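Galerie, Geländer und ganz viel Weiß

5. Okt. 2025

So, nun also doch ein Beitrag über Innenräume, obwohl ich im Juli noch geschworen habe, mit dem Thema erst mal durch zu sein. Aber seit wir die Wohnung in Gronow gekauft haben, laufe ich überall mit dem Kopf im Nacken herum und gucke mir Decken an. Im Restaurant, beim Zahnarzt, bei Freunden im Flur. Mein Mann geht inzwischen einfach weiter und wartet an der nächsten Ecke auf mich.

Unsere Wohnung ist 72 Quadratmeter groß, unterm Dach, und hat eine kleine Galerie. In die habe ich mich bei der Besichtigung sofort verliebt, in den Rest eher später. Das Geländer da oben ist nämlich Kiefer, orange lackiert, mit so gedrechselten Kugeln auf den Pfosten, und die Decke ist komplett mit Profilholz vertäfelt. Gemütlich, sagt meine Mutter. Sauna, sage ich! 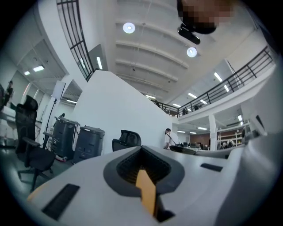 Die Balken haben mir die meisten schlaflosen Nächte beschert. Dunkel lassen, abschleifen, ölen, streichen? Ich war lange für Öl, weil man Holz ja angeblich nicht überstreicht (das hat mir jeder gesagt, wirklich jeder, auch der Mann an der Farbtheke). Inzwischen bin ich bei Weiß, und zwar Balken und Decke im selben Ton. Wenn vier breite weiße Balken an einer weißen Decke so ruhig aussehen können, dann muss das bei uns doch auch gehen. Und dazu das schwarze Metallgeländer mit den senkrechten Stäben, hach. Genau so eins will ich oben an der Galerie haben, die Brüstung darunter weiß. Bei den Lampen bin ich auch umgeschwenkt, rund und direkt an die Decke, fertig. Meine geplante Pendelleuchte hätte sowieso genau da gehangen, wo man von der Treppe kommt.

Beim Geländer habe ich dann gleich mal Angebote eingeholt. Die Schlosserei Bullell wollte für unser Stück ziemlich genau das, was ich für die halbe Küche eingeplant hatte, baut dafür aber auf Maß und montiert auch. Bei Usar gibt es ein Stecksystem zum Selberbauen, der laufende Meter kostet 409 Euro, Handlauf extra. Da habe ich kurz geschluckt. Den Abstand zwischen den Stäben muss man auch im Blick haben, wir haben eine Katze und zwei Neffen im Kletteralter. Ich tendiere zur Schlosserei und dafür erst mal zu alten Küchenfronten.

Mit der Decke fange ich trotzdem schon an. Die Farbe ist von Groren, matt, und vorher kommt zweimal Sperrgrund drauf, sonst schlagen die Astlöcher gelb durch. Eine Probefläche hinter dem Kamin habe ich schon gestrichen, 21 Bretter breit, und davor stehe ich jetzt jeden Abend mit meinem Tee. Für Farbe, Grundierung und Rollen sind mehr als 300 Euro draufgegangen, und die Abdeckfolie hat trotzdem nicht gereicht.

Was ich noch nicht weiß: ob die Wand zur Galerie auch weiß wird oder doch ein ganz helles Grau bekommt. Falls jemand von euch so eine Holzdecke überstrichen hat, schreibt mir bitte in die Kommentare, welche Rolle ihr für die Nuten genommen habt. Mit dem Pinsel werde ich da oben wahnsinnig.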